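什么是寄养家庭？写给小朋友看的说明

Vinlow儿童与家庭服务站 编写
适合八岁到十二岁的读者，也可以由大人念给更小的孩子听
更新日期：2022年7月26日，星期二

你可能在班上认识一个同学，他说自己住在“寄养家庭”。你也可能自己就住在寄养家庭里，或者过几天要搬进去。还有一种可能：你的爸爸妈妈打算当寄养家长，家里很快会多一个孩子。

这篇文章讲寄养是怎么回事，由谁来安排，孩子住进去以后每天怎么过，以后又会怎样。文章里说的是我们Rusholm这一带的做法。别的城市、别的国家规定不完全一样，叫法也可能不同。要是你住在别处，可以把这篇文章拿给你信任的大人看，问问他们那里是怎么办的。

文章比较长，可以分几次看。每一节前面都有小标题，先看你最想知道的那一节也行。

寄养是什么意思

寄养就是一个孩子暂时住到别人家里，由那家的大人照顾。

“暂时”是这句话里最要紧的两个字。有的孩子住几个晚上，有的住几个月，有的住好几年。住的时间长短不一样，可是在安排的时候，大人都把它当成一段时间里的照顾。在这段时间里，大家一起想办法，弄清楚孩子以后长期住在哪里最合适。

照顾孩子的那家大人叫寄养家长，也有人叫他们寄养爸爸、寄养妈妈。他们住的家就叫寄养家庭。孩子原来的家，我们在文章里叫“原来的家”，孩子的亲生父母或者一直照顾他的大人，我们叫“原来的家人”。

寄养和领养听起来很像，容易弄混。领养以后，领养的大人在法律上成了孩子的父母，一般来说一直都是。寄养的时候，寄养家长负责每天的照顾，但在法律上并没有变成孩子的父母。孩子的姓不会改，户口本或者出生证明上写的父母也不会改。

孩子为什么会住到寄养家庭

每个孩子的情况都不同。下面这些是比较常见的。

家里的大人生了重病，要住很长时间的医院，亲戚又都住得很远，没人能来带孩子。

家里的大人心里生了病，比如整天非常难过，起不了床，做不了饭，也没有办法送孩子上学。心里的病和身上的病一样，需要医生帮忙，也需要时间。

家里的大人喝酒喝得停不下来，或者用了会伤身体的药物，这时候他们照顾不好自己，也照顾不好孩子。

家里不安全。有人打孩子，或者用别的办法伤害孩子，或者大人之间常常打架。

孩子长时间没有人管，吃不饱，生了病没人带去看医生，天冷了没有厚衣服穿。

家里的大人去世了，或者因为别的事情不能和孩子住在一起，一时又找不到可以长期照顾他的人。

这些事情都是大人的事情。孩子没有做错什么，才会住到寄养家庭来。有的孩子会想：是不是我那次没有听话？是不是我告诉了老师，家里才变成这样？答案都是不是。考试考得不好、打碎了碗、跟弟弟吵架，这些事都不会让一个孩子去寄养。如果你把家里的事告诉了老师或者医生，你做得对，保护孩子本来就是大人应该做的工作。

谁来决定

一个孩子要不要住到寄养家庭，要由好几个大人一起商量，不能由一个人说了算。

社工是你最常见到的人。社工的工作是弄清楚孩子和家里的情况，然后帮忙安排。社工会跟孩子聊天，也会跟家里的大人、老师、医生谈话。每个住在寄养家庭的孩子都有一位负责的社工，你应该知道他的名字和电话。要是不知道，可以直接问寄养家长。

法官在法院工作。如果原来的家人同意孩子先住到别处，有时候不用去法院。如果他们不同意，或者事情很严重，就要由法官来听大家说，再作决定。法官要听原来的家人怎么说，听社工怎么说，也要知道孩子自己是怎么想的。

很多地方会给孩子安排一个专门替他说话的人。这个人有时候是律师，有时候是受过训练的其他大人。他会问你想要什么、担心什么，然后把这些话带到法院去。你也可以请他把你写的信交给法官。

孩子说的话，大人都要认真听。不过认真听和全部照办是两回事。有时候你想马上回家，法官却认为现在回去还不安全，那就要再等一等。碰到这种情况，你有权利知道理由。可以请社工用你听得懂的话再讲一遍，讲几遍都行。

寄养家长是些什么人

寄养家长就是普通的大人。有的是夫妻，有的是一个人住。有的自己有孩子，有的没有。有的还在上班，有的已经退休了。有的住在楼房里，有的住在带院子的房子里。他们有的爱说话，有的不太爱说话。

想当寄养家长，不能今天说了明天就当。在Rusholm，他们要先填很多表，社工会到家里去看，看家里安全不安全，有没有地方给孩子睡觉，厨房和浴室干不干净。家里每个大人都要检查有没有犯过伤害别人的罪。社工还会问他们的朋友和同事，这个人脾气怎么样，对孩子有没有耐心。

检查通过了，还要上课。我们服务站的课一共27个小时，内容有急救、孩子难过的时候怎样陪他、怎样帮孩子和原来的家人保持联系，还有怎样跟学校打交道。上完课，社工会写一份报告，几个人看过都同意了，他们才可以开始照顾孩子。

现在Rusholm和附近的乡镇加起来有400个寄养家庭。听起来很多，不过有的家庭只接婴儿，有的只接周末来住的孩子，有的正在照顾别的孩子，已经没有空房间了。所以有时候要多打几个电话，才能找到合适的一家。

还有一种寄养叫亲属寄养，由孩子的爷爷奶奶、外公外婆、叔叔阿姨，或者跟孩子很熟的大人来照顾。一般社工会先问有没有这样的人。孩子已经认识他们，知道他们家的厕所在哪里，也吃惯了他们做的饭，搬过去的时候会容易一些。亲属照顾孩子，也要做检查，社工同样会来看。

寄养家长照顾孩子会领到一笔钱，用来买菜、买衣服、交兴趣班的学费。有的孩子听说以后会不高兴，心想：原来他们是为了钱。这笔钱是给孩子用的生活费。照顾孩子要花很多力气，有的寄养家长要半夜起来好几次，这些力气是算不进那笔钱里的。

搬过去的那一天

有的孩子提前一两个星期就知道自己要搬，可以先去寄养家庭吃一顿饭，看看房间，认识一下家里的人和猫狗。有的孩子是当天才知道的，放学以后社工来接，晚上就住在了新地方。后面这种情况比较突然，很多孩子说那天脑子里空空的，什么都记不清楚。

通常是社工陪着你去。到了以后，社工会坐一会儿，跟寄养家长讲一讲你的情况，比如你对什么食物过敏，晚上要不要开小灯，在哪所学校上学。你也可以自己讲。社工走之前，会告诉你下次什么时候来。

可以带的东西很多：衣服、书、玩具、照片、你睡觉时抱的东西、你的枕头。如果走得急，来不及收拾，过几天社工可以回去帮你拿。你可以写一张单子，写清楚东西放在哪里，越清楚越好，比如“床底下蓝色盒子里的卡片”。

你的东西应该装在像样的箱子或者包里。我们服务站的柜子里有行李箱，社工出门前可以带上一个，装完以后箱子就送给你了，不用还。

第一个晚上常常睡不好。新房子的声音不一样，冰箱会响，楼梯会响，窗外的车声也跟以前不同。床单的味道也不一样。你可以请寄养家长把门开一条缝，或者把走廊的灯留着。想喝水、想上厕所都可以起来，不用等到天亮。要是哭了，也没有关系。

刚去的那几天，可以问这些事情：

几点吃饭，几点睡觉？
饿了可以自己拿什么吃？
洗澡用哪条毛巾？脏衣服放在哪里？
我怎么称呼你们？
谁送我上学，谁来接我？
我什么时候可以给家里打电话？
有没有哪个房间我不能进去？
要是夜里害怕，我去敲哪扇门？

你要是不好意思问，可以写在纸上，放在厨房的桌子上。

每天的日子

住在寄养家庭，大部分时间跟在别的家里差不多。早上起床，刷牙，吃早饭，去学校。下午回来写作业，玩一会儿，吃晚饭，洗澡，睡觉。周末可能去买菜，去公园，去亲戚家，或者在家里待着什么也不做。

每个家都有自己的规矩。有的家进门要脱鞋，有的不用。有的家吃饭的时候不看电视，有的家一边吃一边看新闻。有的家星期天要一起打扫卫生。规矩跟你原来家里的不一样，一开始会觉得别扭，多数孩子过几个星期就记住了。记错了也没关系，大人应该好好告诉你，不能打你，不能不给你饭吃，也不能把你关起来。

做家务是可以的，比如摆碗筷、叠衣服、给花浇水。家务应该跟你的年纪合适，家里别的孩子也要做。如果家里只有你一个人干活，别的孩子都不用干，这件事要告诉社工。

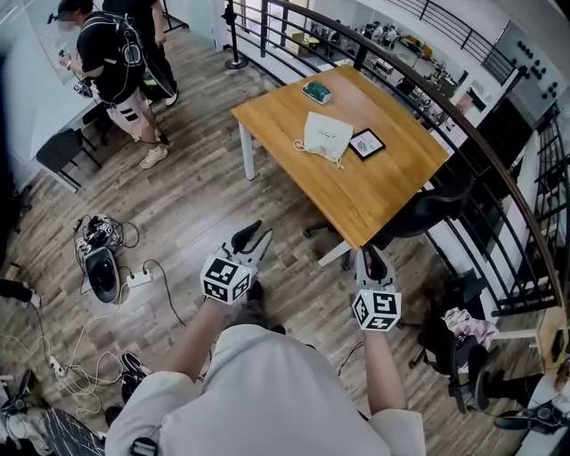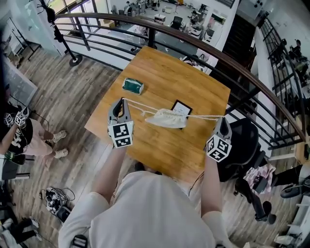
零花钱也要讲一讲。寄养的孩子应该有零花钱，数目跟年纪有关。钱是你的，可以花掉，也可以存起来。寄养家长会帮你记账，等你搬走的时候，存下来的钱跟着你一起走。生日和过节的礼物也是你的，搬家时都可以带走。

吃饭这件事常常让人头疼。有的孩子以前在家里经常饿肚子，到了新地方会偷偷把面包藏在枕头底下。寄养家长上课的时候学过这个，他们不应该为这件事骂你。很多家庭会在孩子房间里放一个盒子，里面装着饼干和水果，随时可以吃，吃完了再添。也有的孩子刚去的时候什么都吃不下。可以告诉大人你以前爱吃什么，面条里放不放葱，鸡蛋要煮的还是煎的。他们做出来的味道也许不太像，可以教他们怎么做。

如果你家里过的节日、信的宗教、说的话跟寄养家庭的不一样，你还是可以照着自己的习惯来。你不吃猪肉，寄养家长就要给你准备别的菜。你家里说的是另一种语言，社工要想办法让你继续有机会说这种话，可以给家人打电话，也可以去参加说这种语言的活动。头发也一样，有的孩子头发需要特别的梳法和护理，寄养家长不会的话，应该去学，或者带你去会的理发店。

学校的事

社工会尽量让你留在原来的学校。老师你认识，同学你也认识，连食堂哪个窗口的队短你都知道。要是寄养家庭离学校太远，每天坐车要很久，可能就得转学。转学之前，社工应该先跟你商量。

学校里有几个大人会知道你住在寄养家庭，一般是校长、班主任和心理老师。他们知道了，才能在你需要去法院或者跟家人见面的那天给你请假。他们不应该在全班面前说这件事。

要不要告诉同学，由你决定。你可以什么都不说，可以只告诉最好的朋友，也可以告诉所有人。有人问起来，你可以提前想好一句话。有的孩子会说：“我现在住在亲戚朋友那边。”有的孩子会说：“我住在寄养家庭，别的我不太想讲。”两句话都可以用。

老师有时候会布置跟家庭有关的作业，比如画家谱、带一张婴儿时候的照片、写《我的妈妈》。这种作业会让寄养的孩子为难。你可以私下跟老师说，换一个题目，或者换一种画法。家谱可以画成一棵有两组树根的树，也可以画成一座有很多房间的房子，每个房间里住着一个对你重要的人，外婆可以住一间，寄养家里的狗也可以住一间。照片找不到的话，画一张也行。

功课落下了可以补。搬家、请假、心里有事，都会让人听不进去课。我们在Manurung街的图书室每个周末都有人辅导功课，住在寄养家庭的孩子去那里不用花钱，也不用预约。图书室里有700本可以借回家的书，其中一排是讲各种各样家庭的故事。

跟原来的家人见面

多数寄养的孩子会跟原来的家人见面。多久见一次、见多长时间、在什么地方见，由法官或者社工安排。有的每个星期见，有的每个月见。可能是在服务站的会客室，也可能在公园、餐馆，或者在原来的家里。有时候旁边会有一位工作人员陪着，他会写一些记录，让大家知道见面的时候怎么样。

见面之前，你可能很盼望，也可能肚子疼，不想去。见面之后，有的孩子高兴，有的孩子发脾气，有的孩子回来以后不说话，直接去睡觉。同一个孩子每次的感觉也可能不同。

有时候说好了见面，原来的家人却没有来。你在那里等，看着门，等了很久。这种时候会很生气，也会很伤心。大人没有来，可能是生病了，可能是没赶上车，也可能是他自己的麻烦还没有解决好。他没有来，不能说明你不重要。陪你去的大人应该告诉你实话，知道多少就说多少。他不知道原因，也应该说不知道。

不能见面的时候，还有别的办法，比如打电话、视频、写信、寄画。有的孩子准备一个本子，想跟妈妈说什么就写在里面，见面的时候带去。

也有的孩子不能跟某个家人见面，因为那个人伤害过他。法官会定下这条规矩来保护孩子。如果你还是想念那个人，也很正常。一个人可以又害怕又想念。你可以跟社工或者心理老师讲，他们不会笑话你。

兄弟姐妹应该尽量住在一起。可是如果有3个孩子，能一下子接3个孩子的家庭就少一些，有时候只好分开住。分开住的兄弟姐妹也应该常常见面，一起过生日。你可以问社工：我什么时候能见到弟弟？这个问题你每次都可以问。

心里的感觉

住在寄养家庭的孩子会有各种感觉，有时候一天里就有好几种。

难过。想家，想自己的床，想家里的味道，想以前楼下的那只猫。

生气。气爸爸妈妈，气社工，气法官，气寄养家长，也可能气自己。

担心。担心妈妈一个人在家怎么样，担心没有人喂鱼，担心过几天又要搬家。

松了一口气。晚上可以安心睡觉了，肚子也不饿了。有的孩子觉得轻松了，接着又觉得对不起原来的家人。其实你觉得轻松，并没有对不起谁。

什么感觉都没有。好像隔着一层玻璃看别人。刚搬过去的时候，这种情况很常见，过一段时间会慢慢好起来。要是一直这样，可以告诉大人，他们会带你去见心理老师。

还有一种感觉，大一点的孩子常常讲到，就是左右为难。你喜欢寄养妈妈，喜欢她讲故事，可又觉得喜欢她就像背叛了自己的妈妈。人可以同时喜欢好几个大人，就像你可以同时喜欢外婆和奶奶。喜欢寄养妈妈，你对妈妈的感情还在那里，没有变少。

感觉太多的时候，可以试试下面这些办法：去外面跑几圈；把想说的话写下来，写完撕掉也行；用枕头捂着脸大喊一声再拿开；画画，画得难看也没关系；跟家里的狗待一会儿；找一个大人，跟他说“我现在不想讲话，你坐在旁边就好”。

如果你想伤害自己，或者觉得活着没有意思，请马上告诉一个大人。可以是寄养家长、老师、社工，也可以是同学的妈妈。第一个大人没有听明白，就去告诉第二个。

你有哪些权利

权利就是你本来就该有的东西，用不着靠表现好来换。

你有权利住在安全的地方，有自己的床。
你有权利吃饱，穿合适的衣服，生病了看医生。
你有权利上学。
你有权利知道自己为什么住在这里，接下来会发生什么。
你有权利单独跟社工讲话，寄养家长不在旁边。
你有权利说出自己的想法，也有权利不想说。
你有权利有自己的东西，别人不能随便拿走或者扔掉。
你有权利洗澡和换衣服的时候关上门。
你有权利跟家人联系，除非法官说不可以。
你有权利玩。

如果有人不遵守这些，可以告诉社工。如果你觉得社工没有认真听，可以要求跟社工的上级讲。服务站的大门里面有一个绿色信箱，信写好投进去就行，可以写名字，也可以不写。不会写的字用拼音，画出来也可以。

寄养结束以后

寄养结束有几种可能。

第一种是回到原来的家。家里大人的病好了，或者他们学会了怎样照顾孩子，家里变安全了，法官同意了，孩子就可以回去。一般会慢慢来，先回去吃一顿饭，再回去住一个周末，最后搬回去。回家以后，社工还会来看一段时间。回家让人高兴，也会有一点不习惯。你长高了，学会了新的东西，家里也可能换了家具。大家都要重新适应。

第二种是跟亲戚长期住在一起。亲戚可以在法律上成为孩子的监护人，替孩子在学校的表格上签字，决定看哪个医生。

第三种是被领养。如果法官认为孩子以后都不能回到原来的家，就会找一个家庭领养他。有时候寄养家长会领养自己照顾的孩子，有时候是另外一家人。

第四种是一直住在同一个寄养家庭，直到长大成人。大一些的孩子有时候会选择这样。他们快成年的时候，社工会跟他们一起做计划，学习怎样做饭、租房子、管钱、找工作或者继续读书。成年那天不会有人把他们赶出门，很多人后来过节的时候还回寄养家庭吃饭。

有的孩子中间要换一家寄养家庭。可能是寄养家长搬到别的城市去了，可能是家里有人生病，也可能是大家实在处不来。换地方很辛苦，又要记一遍新的路和新的规矩。如果要换，应该有人提前告诉你，让你跟原来那家人好好告别，拍一张合照，留下电话号码。

大家最常问的是：“还要多久？”很多时候大人真的不知道。他们可以告诉你的是下一件事在什么时候，比如下一次见面是哪天，下一次开会是哪天。你可以请他们在日历上圈出来。

记住自己的故事

搬过几次家的孩子，有时候会忘记小时候的事情。小时候住哪条街，第一颗牙是什么时候掉的，最喜欢的老师姓什么，别人家的孩子可以问爸爸妈妈，寄养的孩子身边可能没有人知道。

所以我们会送给每个孩子一本成长册。里面可以贴照片、奖状、车票、生日卡片，也可以写自己住过哪些地方、认识了哪些人。寄养家长应该帮忙一起做，写上你在他们家里做过的事，比如学会了骑自行车，比如种过一盆西红柿，结了果子但是被鸟吃了。搬走的时候，成长册跟着你走。

难过的事情也可以写进去，想写的时候再写。空着几页也没有关系。

如果你家要来一个寄养的孩子

这一节写给寄养家长自己的孩子。

家里要来一个新的孩子，你可能很兴奋，也可能不愿意。你的爸爸妈妈应该先问过你。你可以说出自己的条件，比如“我的模型不能给别人碰”“我不想跟别人合住一个房间”。

新来的孩子可能不爱理你，可能抢你的东西，可能半夜哭。他也可能看起来什么事都没有。他刚离开自己的家，还不知道在你家里会怎样。不用急着跟他做好朋友，先告诉他无线网的密码，告诉他哪把椅子是坏的，就很好了。

别追着问他家里出了什么事。他愿意告诉你，你就听着，也别讲给学校里的人听。有一种情况例外：如果他说有人在伤害他，或者他想伤害自己，你要告诉你的爸爸妈妈。这样的秘密太重了，不应该由小孩来保守。

爸爸妈妈花在他身上的时间会多一些，你可能觉得不公平。可以跟他们要一段只属于你的时间，哪怕是每个星期一起去买一次菜。他以后搬走了，你也可能会难过。我们服务站在Driltavis路的活动室每年6月有一个聚会，专门给寄养家长自己的孩子参加，可以打乒乓球，吃晚饭，跟情况差不多的孩子聊天。

如果你的同学住在寄养家庭

跟平常一样对他就好。叫他一起踢球，借他橡皮，生日请他来家里。他来你家过夜，可能要先问寄养家长，有时候还要问社工，答复会慢一点，早几天邀请比较好。

不要说“你爸爸妈妈不要你了”。这句话很伤人，也不对。也不要说“你真可怜”。他要是哪天心情不好，你可以问：“要不要一起去操场走走？”他说不要，那就改天再问。

几个词语的意思

寄养家长：经过检查和培训，暂时照顾别人孩子的大人。

社工：社会工作者。负责了解孩子的情况，安排照顾，经常来看孩子。

监护人：在法律上负责照顾孩子、替孩子作重要决定的大人。

亲属寄养：由亲戚或者很熟的大人来照顾孩子。

领养：通过法律手续，成为一个孩子的父母。

探视：孩子和原来的家人按照安排好的时间见面。

短期照顾：孩子到另一家住一两个晚上或者一个周末，让平时照顾他的大人休息一下，之后再回来。

照顾计划：写着孩子住在哪里、上哪所学校、多久见一次家人的一份文件。计划每隔一段时间要开会重新看一遍，孩子可以参加会议，也可以让别人替他说。

小朋友问过我们的问题

我要叫寄养妈妈“妈妈”吗？
不用。可以叫阿姨，可以叫名字，也可以叫“妈妈”，你觉得舒服就行。叫了一阵子想换，也可以换。

我的狗能跟我一起去吗？
有时候可以，要看寄养家庭有没有地方，有没有人对狗过敏。不能一起去的话，社工会帮忙找人照顾它。你可以请照顾它的人寄照片来。

法官长得凶吗？
法官跟别的大人一样，有的爱笑，有的严肃。如果你要去见法官，多半是在一间小办公室里坐着讲话。可以带一样自己喜欢的东西去。

我可以带手机吗？
可以不可以要看你的年纪和家里的规矩，也要看照顾计划里是怎么写的。问寄养家长和社工。

寄养家长会不会不喜欢我，把我送走？
寄养家长跟社工都会尽力让你住得稳当。发脾气、打翻东西、说了难听的话，这些事情他们在课上都学过怎么处理。如果你担心这件事，可以直接问他们，让他们当面回答你。

我不想住寄养家庭，可以自己跑回家吗？
请不要自己跑。路上可能会有危险，大家也会很着急。先打电话给社工，告诉他你想回去，还有为什么今天特别想回去。

我长大了能当寄养家长吗？
能。小时候住过寄养家庭的人，也有后来当了寄养家长的。检查和上课跟别人一样，都要做。

弟弟只有两岁，他知道发生了什么事吗？
他听不懂太多，可是他能感觉到换了地方、换了人。把他常用的小毯子带着，不要洗得太勤，上面的味道他认得。你们见面的时候，可以唱他以前听惯的歌给他听。

还想知道更多

你可以把看不懂的地方用铅笔画出来，下次社工来的时候问他。也可以来Vinlow服务站前台要一本纸印的小册子，内容跟这篇文章一样，后面多了几页空白，可以写自己的问题。小册子有大字版，前台还有耳机，可以坐着听录音。

给念这篇文章的大人：孩子听到一半走开去玩，不用叫他回来。过后他可能在洗澡或者坐车的时候突然问起，那时候再接着讲。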